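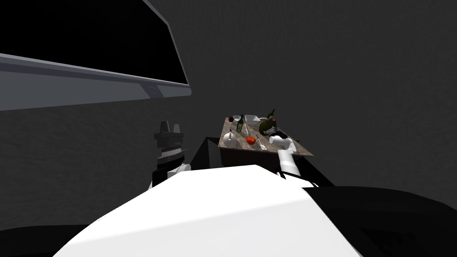 *Clearing-the-counter task in simulation, right gripper at the corner by the white cylinder.*

Hi Rhonda, hi all,

> Rhonda Sutherland wrote:
> Can any of these things tidy a kitchen yet? I don't mean pick up one block. I mean my counter after dinner, with the wine glass still out.

I love this question, and my answer is "parts of it, and more than last December!" Plerkar, our two-armed test setup, now gets 36 tries at a cluttered tabletop per batch. In the last batch it cleared everything 6 times. That sounds low until you remember we were at 2 in the spring, with half the stuff on the table.

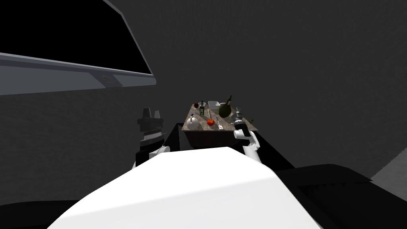

What still trips it up is crowding. A tomato out in the open is easy - it's the bottle with something right beside it that goes over. Krisztina rewrote the part that picks which item to go for first, and it helped a lot. The other sore spot is using both arms together. Most of our runs are really one-arm runs, and I'd love to hear from anyone who has made the second arm earn its keep.

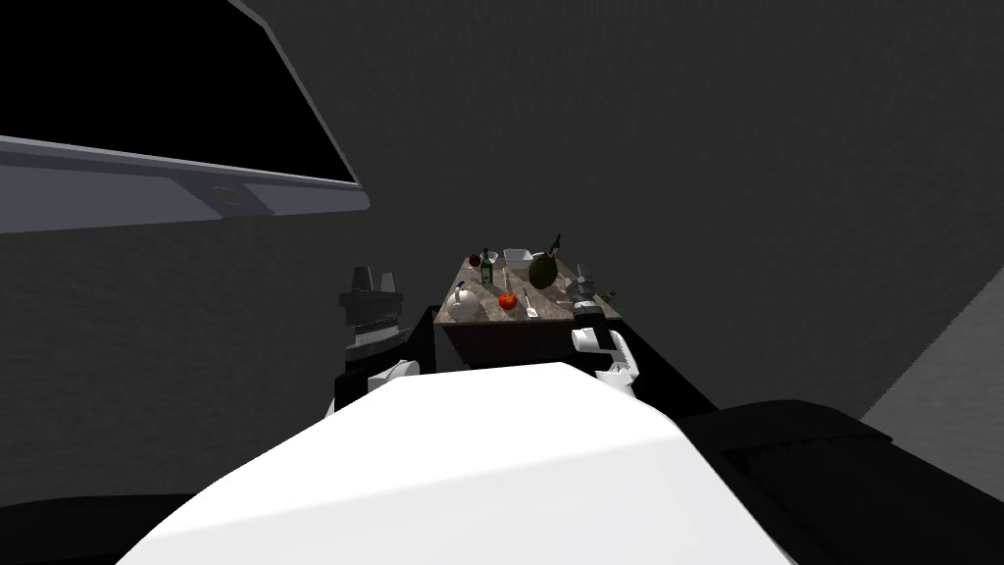 *Same task, with the white kettle, tomato and spatula along the front of the island.*

So, Rhonda, your counter after dinner? Not on a real robot, not from us, not yet. Béla wants 3 good batches in a row before we try hardware, and I think he's right (though I'm itching to go). I can post the settings file if people want it.

Hnat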